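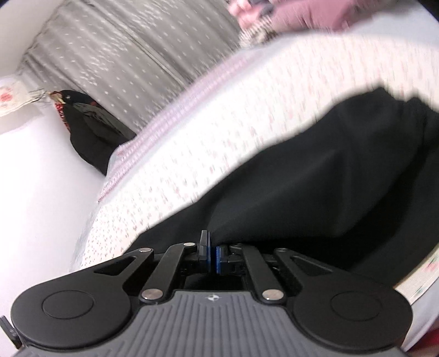 Search this site Go

Folding gallery: dark bottoms with an elastic waist

April 9, 2018
By Dissanayake

This page belongs to the Belbridge set on folding clothes without a table. The surface throughout is a bed. A bed is wide enough for any adult garment, but it gives under pressure, so creases have to be smoothed with a flat, light stroke. Pushing down moves the sheet along with the cloth.

Black is the hardest color to fold well. Seams and hems do not show against the panel behind them, and edges have to be found by touch. Work on a light cover where possible. A small print is fine. The outline of the garment is then easy to read, and a crooked side can be corrected before the next fold.

Method used at Belbridge:

Lay the garment flat and pull the legs straight. Fold one leg over the other, with the outer seams together. Square the waistband first, then the hems. Fold toward the waistband until the piece is 2 layers short of the shelf depth. For the Punholm shelf, finished width is 28 cm and no stack goes above 30 cm.

An elastic waist never lies as flat as the cloth below it. Hold it at the corner and draw it out gently to the side. Do not stretch it to full width, or it will spring back and drag the top layer with it.
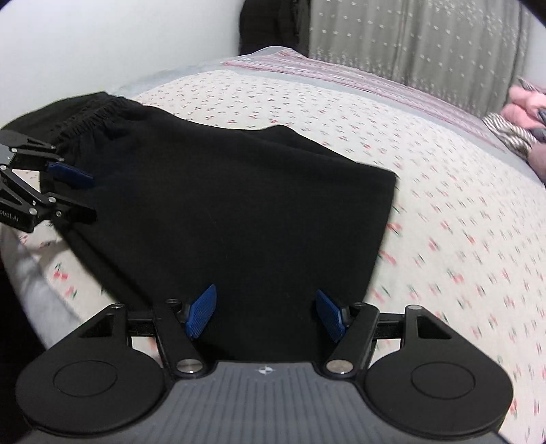

Black garment folded roughly into a rectangle on a floral sheet, soft wrinkles near the gathered edge.

Wrinkles of this kind are left alone at this stage. They are smoothed after the last fold, working from the waist outward.

Stacks of 4 keep their shape on the shelf. With thicker fleece, alternate the waistbands left and right so the pile stays level. Knit tops and towels are covered in the Rukero set, to be added in June.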